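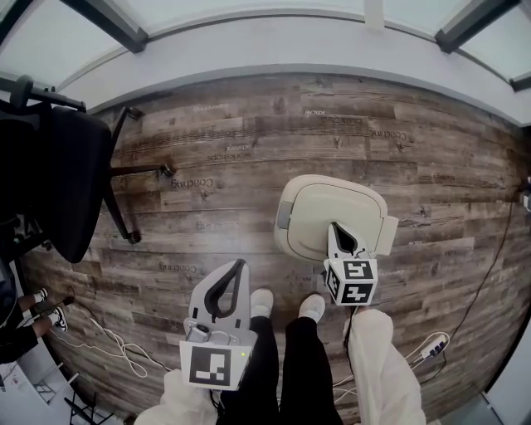 4.2 Operator sessions with the Flarlow hand-held kit

The second product in our review is the Flarlow kit, sold by Vermeulen as a pair of hand-held grippers with a coded marker on each unit, a charging set and a license for the recording software. The operator wears nothing on the hands and needs no robot on site. Motion is recovered later from the markers and the head view, and the vendor's software turns it into gripper paths that can be replayed on an arm.

We rented two kits for the review and used them at our Drunton and Plulomcombe sites. Each session ran until the operator asked to stop or the battery warning came on, whichever was first. Operators were given one page of instructions and no practice time. Across both sites they recorded 1,658 attempts, of which 1,370 passed the software's own check and were kept. Most of the rejected attempts failed on tracking. The check does not tell the operator which of the two units was lost — it only marks the attempt red — so the same mistake was often made several times in a row.

Figure 3 (top of section). Floor-level work with the kit, seen from the operator's head. The tip of the right gripper is against the front edge of a beige plastic item, and the left gripper is held low.

Floor-level work was the harder of the two conditions. At a table the operator's forearms rest at a natural height and both markers face the head for most of the movement. When the object is on the floor, the operator bends forward, the view turns downward, and the arms come in from the sides. Loose sleeves are a risk in this posture. The instructions say to roll them up, but we did not enforce this, and we saw no change in the pass rate between operators who did and those who did not.

Flat, rounded items were slow to pick up. The finger has to get under an edge, and operators tended to slide the item before lifting it. The software keeps these slides as part of the attempt. Buyers who want clean pick-up motions will need to trim them by hand. For one operator this took 43 minutes for a single afternoon's recordings.

Printed flooring was a concern before we started, as dark lettering might be mistaken for part of a marker. We found no false detections of this kind. Cables on the floor caused more trouble. Operators stepped around them and turned their heads away from the work while doing so, and the path had a gap at that point.

Support from the vendor was adequate. We reported one faulty finger loop on a Wednesday and had a replacement by the end of the week. The written manual covers table work only, and we suggest that a page on floor work be added.

Filed under: Robotics > Data Capture Tools > Reviews

Comments (3)

mtk_lab
Did you try it with two operators in the same room? We get marker mix-ups if both kits are the same set.

Ritva Pesonen
We ran one operator at a time, so I can't say. The vendor told us in October that the sets can be ordered with different codes.

gantryfan
43 minutes of trimming would rule it out for us. Does the table work need it too?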